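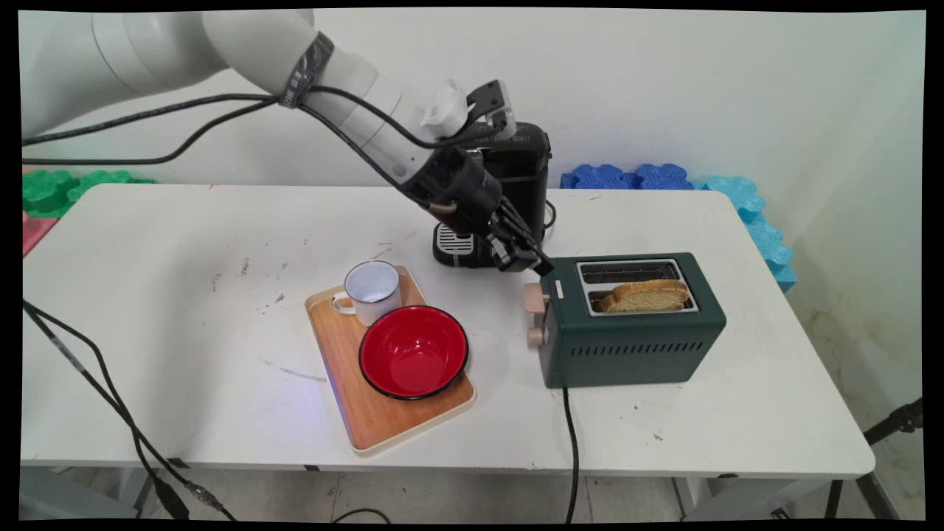
About Nultgate

Hi, and thanks for clicking on the page that most people skip! We're a small software company, and we look after message queues, databases and containers for businesses that would like to stop thinking about them. If your orders go in one end of a system and come out the other end twice, or on Tuesday, or never, you're our kind of customer.

I'm Evelien Dijkstra and I started Nultgate with Maarten Jansen. We'd been working together at a web shop where every overnight job was a shell script calling another shell script. I once counted 453 of them in a single folder (Maarten says I counted the backups too, and he may be right). We moved the whole lot onto a proper queue, one job at a time, and by the end of it we'd written a pile of tools that we didn't want to leave in a drawer. So we asked nicely, got permission to take them with us, and that was the beginning of Mokura.

Mokura is still our main product. It sits next to your message broker and tells you which consumers are falling behind, which ones have quietly died, and which topic is filling up the disk. You install it from a single container, point it at your cluster, and it starts reporting. The free version covers up to 30 topics and always will. If you need more than that, or you want alerts going to your phone, there's a paid plan, and the price is on the pricing page where you can see it without talking to one of us first.

Flulenus is the younger one. It replays old messages into a test environment so you can try out a new release on real traffic, with the customer details scrubbed. It's in beta and the documentation has holes in it. Sorry! We're writing as fast as we can.

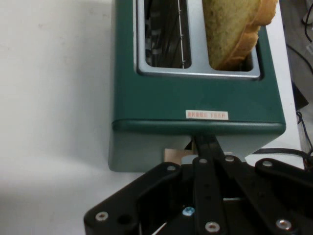 Bread in the right-hand slot.

Who does what? Maarten writes most of the broker code. Adom Dogbe runs support, and he's the reason our help articles now have commands you can paste without editing them first. Bautista Lucero builds the dashboards and has very firm feelings about line charts. Wim Aerts does our books 2 days a week and the rest of the time he's got his own clients. I do sales, training and whatever's left over, plus the newsletter when I remember it.

We also teach. The beginner course takes 4 evenings, online, and you'll need a laptop with enough memory to run a small cluster in containers. No earlier experience with queues, but please be comfortable on the command line, otherwise the first evening is hard going. Willems, our first paying customer, has sent us new hires for every round so far, so you may well share a session with them.

Want to talk? Use the contact form, or open a ticket if you're already running Mokura. Include your version number and the last bit of the log, it saves Adom a mail.

Page last updated Sunday, March 15, 2020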